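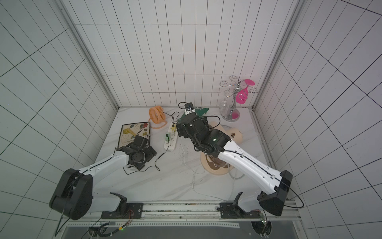 How to test whether a robot can tidy a worktop

Vendors say yes. Try this before you believe them.

1. Leave real clutter out: a tray, a crumpled snack bag, a power strip, a fan with its lead trailing. Glasses on a rack if you're brave.

2. Give one order - "clear up" - and start a timer. Two arms should share the work. Mine mostly wait for each other.

3. Don't help. Freeing a snagged cable counts as a fail.

4. Wipe down and look for crumbs. Lifting a bag is easier than cleaning under it.

5. Repeat with everything moved. Subbarao Nadar stops at 2 runs, but I'd want 300 before paying for a Grallex.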